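Shop > Brewing > Malt Handling > Grain Mills > Vaher Two-Roller Mill

Vaher Two-Roller Mill, 308 mm

The Vaher is a bench-mounted two-roller mill for brew pubs and pilot breweries. It crushes base malt, wheat and rye. Throughput is 107 kg per hour on pale malt at the factory gap setting. Wheat runs slower.

Rollers are knurled steel, 308 mm long, carried in sealed bearings. The gap is set by an eccentric at each end and locked with a set screw. Check both ends with a feeler gauge after the first few batches. 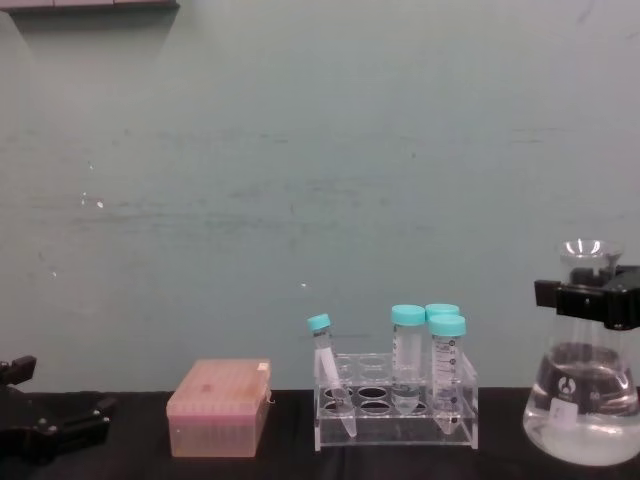 The drive roller has a keyed 19 mm shaft. A pulley can be fitted directly; gear motors need the Pirkis coupling, sold separately. Do not run the mill from a hand drill for batches larger than the hopper.

Hopper capacity is 19 kg. The hopper lifts off without tools. An extension is available.

Enum controller

The optional Enum controller adds soft start, a jam cutout and a run timer. On a jam it stops the motor and holds until reset by hand. It does not reverse the rollers.

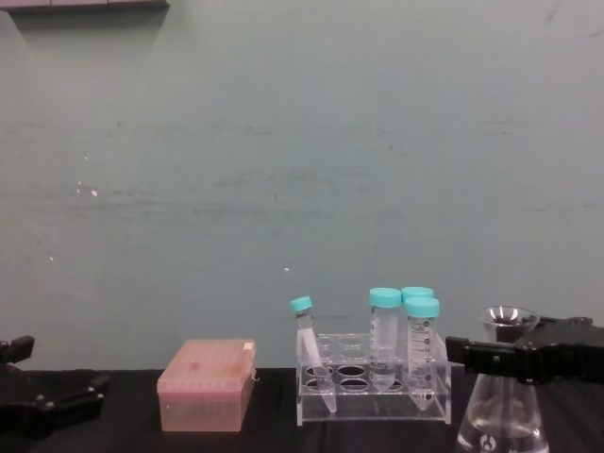
Mounting holes match the older Flaker base, so existing Flaker stands can be reused. The discharge opening is wider than on the Flaker, and the old chute will not seal against it.

Cleaning: dry brush only. Do not wash the rollers. Remove dust from the bearing covers before storage.

Shipping weight: 89 lb
Supplied with: mill, hopper, hex key, manual
Not supplied: motor, stand, belt guard

Orders placed in October ship with the revised hopper latch.

19 shares | 8 comments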